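From: Vaida Urbonaitė
To: workshop list
Date: Fri 17 July
Subject: Re: cloths and tape for the big table

Kęstutis Toom wrote:
> Two questions before I place the order. Do we still want the
> printed cotton cloths, or should I get the plain gray ones from
> Stellidska? They come in bags of 40. And is anyone using the red
> tape? I can get black for the same price.
>
> Also, the tabletop is starting to look worn. Is it time to have
> Šimkus refinish it?

Please keep the printed cotton. I tried the plain gray ones last year and they left lint all over the black top, so I had to go over everything twice. The white ones with the green leaves have been through the wash many times and still do the job. If Stellidska has dropped that pattern, any light color is fine. I would stay away from dark cloths, which get left behind on that table because people don't see them.

The same goes for the tape. Black tape on a black table is a nuisance. I use the red for marking where things go, and I can find the roll when I put it down. One more roll is enough for now.

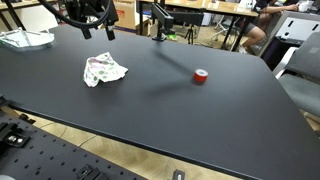

As for the surface, I don't think it needs Šimkus yet. There are scuffs, but they are faint and I can't feel them with a fingernail. Most of what shows is dust. Wipe along the length of the table with a damp cloth, then a dry one, and shake the cloth outside afterward. Please don't use the spray that Jaanus brought in. It leaves a shine that shows every fingerprint, and it took me most of a morning to get it off the corner by the door.

If we do want it refinished later, Engelbert has the old quote somewhere. It was 1571 with pickup, and I assume it has gone up. August would be the easiest month to be without the table.

The clear tray can stay at the far corner. Please don't put wet cloths in it.

Vaida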